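Chapter 9
Clearing and Inspecting Work Surfaces

After reading this chapter, the student should be able to:
Define a clear surface and a clean surface and state the difference between them.
Identify grain direction on a wooden tabletop.
Carry out a two-pass inspection and record the result.

Key terms: clear zone, grain direction, holding container, residue, raking view

9.1 Clear and Clean

Chapter 8 dealt with the sorting of small items into trays and bins. The present chapter deals with the surface on which the sorting is done. Two terms are used throughout. A surface is clear when no loose item remains inside the clear zone, the area assigned to the task. A surface is clean when the clear zone is also free of residue: dust, crumbs, fibers, dried adhesive, and similar small matter. A surface may be clear without being clean. The reverse case does not arise under these definitions.

The distinction has practical weight. In the Cusley workroom survey, 1,788 tabletops were inspected after routine tidying. Most of the faults entered on the record sheets concerned residue, and few concerned items left behind. Small matter is easily missed on wood, where the grain supplies many lines and changes of tone that compete for attention.
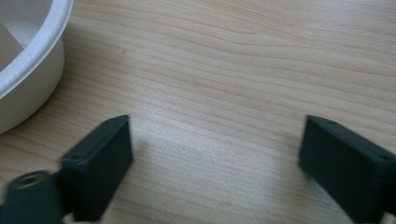 Figure 9.1 Light wooden tabletop with a white round container at upper left. Note the small orange speck a short distance to the right of the container's rim.

The speck in Figure 9.1 may be a fleck of debris or a blemish in the surface. Sight alone does not settle the question. The standard test is to draw a dry cloth once along the grain. Matter that moves is residue and is removed. A mark that stays is entered as a blemish, and its position is noted so that it is not reported again at the next inspection.

Color contrast aids detection. Orange on cream or light tan is found quickly even at small size. Brown or tan matter on the same wood is much harder to find and calls for a raking view, in which the eye is lowered toward the level of the tabletop.

9.2 Placement of the Holding Container

A holding container receives items taken from the clear zone. It is placed toward one side, within reach, with its opening unobstructed. Since the container covers part of the surface, that part cannot be inspected while the container is in place. The Stallis procedure therefore requires two passes. In the first, the exposed surface is inspected in strips that follow the grain. In the second, the container is lifted, its base is wiped, and the area beneath it is inspected.

Section 9.3 gives the record sheet used for both passes. Finished and unfinished wood are treated separately in Section 9.4.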